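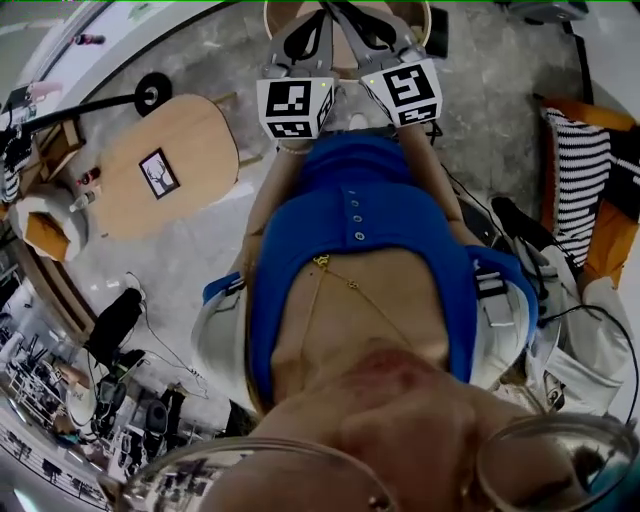 Home Forums Furniture Floors New posts Search

Wood stools on bare concrete: feet, wobble, finish

Last updated 18 December 2025

grorholm_ridge
We moved the sitting area down to the lower level in August. The floor is gray concrete, mottled, never painted. I have an oval side table and a round stool, both light wood. The stool rocks on every spot I've tried except one, and that one is in the doorway. The top comes off the base, so I can work on either part. Do I shim a leg, sand the other legs, or put something on the feet? I would also like to refinish the top while it's off. It has a dull patch where a plant pot used to sit.

Paredes
Check the stool on something flat before you cut anything. A kitchen counter or a table saw bed will do. If it sits still there, your floor is the problem and sanding the legs won't help.

tallow80
Agree with checking first. For the feet, thick felt is fine on wood floors but it picks up grit on concrete and wears through. Mine lasted 11 weeks. Rubber cups hold up better.

grorholm_ridge
Checked it on the counter. It still rocks a little, but much less than on the floor. So some of each, I guess.

Farah Hartono
I'd skip the rubber cups. They left dark rings on my slab and I never got them all the way out. Screw-in leveling feet with a nylon base cost a bit more, but you can adjust each one when you move the stool. Drill the pilot hole straight and go slow so you don't split the leg.

tallow80
Never had rings from mine. Was your slab sealed?

Farah Hartono
It was sealed, yes. Could have been the sealer reacting with the rubber. I still wouldn't risk it on a floor you like the look of.

Paredes
Leveling feet add height, so measure first. If the stool is already tall next to the table it will bother you every time you put a cup down.

grorholm_ridge
The stool is a little lower than the table now, so I have room. What about the top? I was going to start at 80 grit and get the dull patch out.

user1814
80 is too rough for a dull patch unless there's a real dent. Start at 150, then 220. If you plan on oil, stop there. Going up to 400 on bare wood makes it hard for the oil to soak in.

tallow80
I go to 400 on everything and oil soaks in fine. Just leave it longer before you wipe.

user1814
Depends on the wood. On maple I had a patchy result. Try it on the underside.

Farah Hartono
Whatever you use, do the underside too. One coat on top and none below and a round top can cup, especially downstairs where it's damp in summer. And don't leave it lying directly on the concrete between coats. Set it on scrap blocks.

grorholm_ridge
Good point about the blocks, I would have left it on the floor. Would you do the oval table to match? It's close in color but a bit more yellow. It has a rounded edge that I don't look forward to sanding.

Paredes
Leave the table alone if the finish is good. Two light woods in the same room don't have to match. Put the stool on the far side of it and you won't notice.

user1814
Disagree, I'd notice. But do the stool first and let it sit a month. Fresh oil will yellow some and they may end up closer than you think.

grorholm_ridge
All right. Nylon leveling feet, 150 then 220, oil on both sides. Table stays as it is for now. I'll post again when the feet come in.

tallow80
Buy one extra foot. They strip.

Contact | Copyright Enosden Home Forums | Back to top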